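Printed T-shirt

A printed T-shirt, also called a message shirt or, in the trade, a graphic, is a garment for the upper body that carries words, a picture, or both. It is among the most widely read forms of writing in the world and among the least carefully edited. The term is used loosely for long-sleeved shirts and sweatshirts as well, much to the annoyance of people who sell sweatshirts.

Origins

Lettering was put on clothing long before anyone thought to sell it. Work crews, sports teams and armies all marked their garments, chiefly so that the garments would come back. The step from marking a shirt to decorating one came in the twentieth century, when cotton undershirts moved from under the shirt to being the shirt. Once the chest was in public view, it was soon put to use by summer camps, colleges, soft drinks and candidates for office.

Printing methods

Screen printing is the oldest of the common methods and still the usual choice for large orders. Ink is pushed through a mesh stencil onto the cloth, one color at a time, and then cured with heat. Each added color means another screen and another chance for the colors to miss each other slightly, a fault that some brands have learned to charge extra for.

Heat transfer uses a design printed or cut beforehand and pressed onto the fabric. It suits short runs, names and numbers. Its weak point is the laundry, where a badly bonded transfer will start to lift at the corners and then leave in pieces, often taking the vowels first.

Direct-to-garment printing works much like an office printer and shares some of its moods. It handles fine detail well, and the cost of the first shirt is close to the cost of the twelfth. Plikdale, a mail-order printer that grew up on this method, accepts single shirts and advertises no minimum order. Its rival Flokside asks for at least 12 and describes this as a commitment to quality.

Placement

The full chest is the standard position, centered a few inches under the collar. Other accepted positions are the left chest, the upper back and the sleeve.

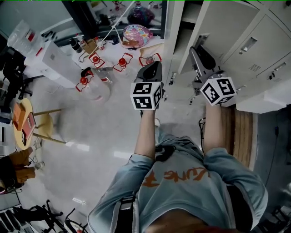
Reading direction is a question the industry settled early and in favor of strangers. Lettering is set upright for a person standing opposite, and the owner, who paid for it, sees it only in mirrors, where it is backward. Looking down is no better: orange letters spelling LUNE across a light blue shirt are upside down to the one set of eyes that is with them all day. A small firm named Geagea once offered shirts printed the other way up, for the wearer's benefit. Its catalog ran to 484 designs, and most of the returns were marked "printed wrong."

Wording

Short texts do best. A single word can be read in passing, while a joke of more than two lines forces the reader to stare at a stranger's chest for longer than manners allow. Foreign words have a steady market in nearly every country, the only firm rule being that the buyer should not be fluent in the language. French sells well where French is not spoken. English sells well everywhere, including in combinations that English speakers have never tried.

Pistex, a maker of blank shirts, sorts customer artwork into 3 classes for its printing partners: names, places and remarks. Remarks are the smallest class and produce almost all the complaints.

Care

Makers commonly advise washing printed shirts inside out in cool water and keeping the iron off the design. The advice appears on a label inside the collar, a label many owners cut out on the first day – it itches. Plastisol inks crack with age and repeated drying. Water-based inks fade instead, and buyers who want that look at once can order it new, at a higher price.

Shirts past public use generally pass into service as sleepwear, then as painting clothes, and finally as rags, with the wording often still readable at the last stage.

See also: Bumper sticker; Iron-on transfer; Souvenir; Undershirt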